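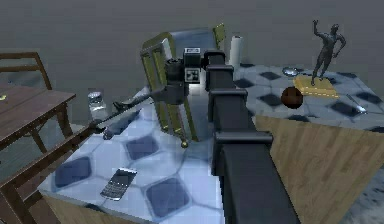 Chair with a yellow-green frame and a padded back

I have listened to the Gronow politics hour for years, mostly while doing dishes, so when the station opened its doors on Sun 22 June I was on the early bus to Rimville with a sandwich and far too many questions. I'm so glad I went!

The day was built around the coming council election. In the morning you could wander through the newsroom and bother the reporters at their desks (they seemed to enjoy it), and after lunch there was a live taping with Aurelia Nägeli, who has covered city hall for as long as I've lived in the county. I had never seen her in person. She is taller than her voice.

The newsroom first. I had imagined a big noisy floor with phones ringing, and it's more like a school library, with a long shelf of old budget books and a map of the wards that somebody has drawn on in pencil for several elections running. You can see where the boundaries moved. One of the producers walked us through how they plan an election night: who sits in which precinct, who calls in the numbers, who checks them before they go on air. They won't call a race until two people have added up the totals separately, by hand, on paper. I loved that.

We also got a look at Ernari, the searchable archive they've been building from old council minutes. It holds 3000 pages so far and you can type in a street name and see every time it came up in a meeting. I tried mine and found a long fight over a stop sign that I remember my neighbor going on about. The archive opens to the public in September, and I will be on it the first evening, I can promise you that.

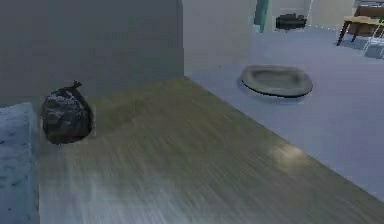
Wood-grain flooring next to the gray wall

The taping was the part I had come for. It was for Flellska, their longer interview show, and the subject was why so few people vote in local races. Nägeli opened by reading out the agenda from a single ordinary council meeting, every item, in the same steady voice she uses for election results: a culvert, a liquor license, a zoning change, bus shelters. By the end people were laughing, and then she went back through it and told us which of those items would show up on our tax bills. Most of them!

Questions ran well over time. A high school student asked whether she ever gets tired of politicians, and she said she gets tired of the ones who don't read their own packets. Someone else wanted to know how she picks whom to interview, and that turned into a long and pretty frank answer about candidates who only say yes three days before the vote, when there's no time to check what they claim.

If you're thinking of going next time: the taping fills up fast, so get your seat before you get your coffee. The newsroom tour can wait, they run it again at 2. And take the side street from the bus stop, it's flat the whole way and there's a very good bakery on the corner. I bought the seed rolls and ate both of them on the ride home while reading the candidate guide.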